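Womau Student Robotics Club
Progress report to the Kuvent Fund
10/13/24

Where the money went

Of the 40 practice sessions in the grant, we have held 20. The other half are booked for spring, assuming the Van Dijk lab doesn't move our slot again. It has moved us twice, both times to an hour when the building's vending machines are being refilled.

What the students are doing

The project is still suturing: ten knots in a line, tied with two robotic instruments, then a computer script that grades the video. The script was finished in June. It is very strict and gave its own authors a 10 out of a possible 82. They have since adjusted the script, and we have asked them to adjust their knots as well.

Needle handling is the slow part. Most of the club can now tie a decent knot, but passing the needle from one instrument to the other still eats half of every session — and most of the patience.

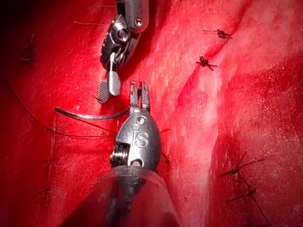
Suturing with both instruments. Four tied knots to the right, curved needle and thread to the left.

Still to do

The Prutent scoring sheet needs a column for thread tails, which students trim to whatever length they feel like. We also owe you the spring budget. It exists, in a spreadsheet with three tabs that disagree, and will follow under separate cover.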